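Ivstead Staff Forum > Building Services > Proposed changes to shared kitchen hours

bldg_services_desk
Comments are invited on the proposal to close the shared kitchens at the Ivstead and Diltthorpe offices at 8 p.m. beginning in September. Closing would allow the evening cleaning crew to finish each kitchen in one visit. Please cite reference 2193 in any related request.

payroll_north
Our unit supports the proposal. The Diltthorpe kitchen is regularly cleaned at 7:30 and in poor order again by 9. Morning staff should not have to begin the day by clearing counters.

labs_evening
The evening shift does not support it. Our meal break begins at 8:15 p.m., and the nearest open food service is a 20 minute walk. The notice does not say whether vending will remain available.

bldg_services_desk
Vending on the first floor will remain available at all hours. Microwaves and refrigerators would be behind the locked door.

labs_evening
Vending does not replace a refrigerator. Several colleagues bring meals for medical reasons. We request that one kitchen per building stay open.

room512_admin
I would ask that the kitchen beside Room 512 be considered. It has its own entrance and was left out of the last cleaning schedule entirely, so the crew would lose no time there.

payroll_north
With respect, leaving one kitchen open moves the problem to that kitchen. If it is approved, the units using it after 8 should be responsible for wiping counters and removing food packaging. The current policy says this in section 15 and it is not enforced.

labs_evening
That condition is acceptable to us. We do not agree that the evening shift is the source of the problem, however. Packaging is often present when we arrive.

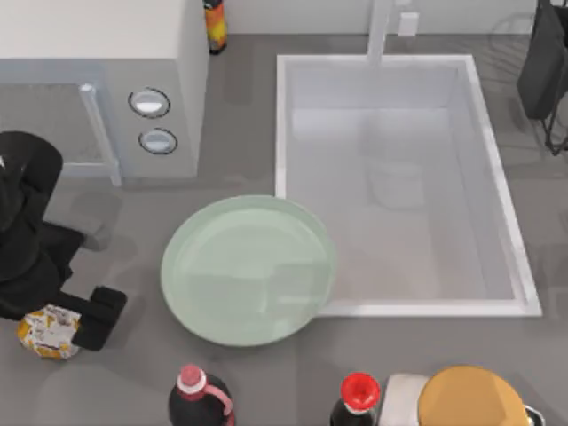
Building Services, Kitchens and Common Areas

bldg_services_desk
The request for one open kitchen per building has been added to the proposal. Comments remain open until the end of the month.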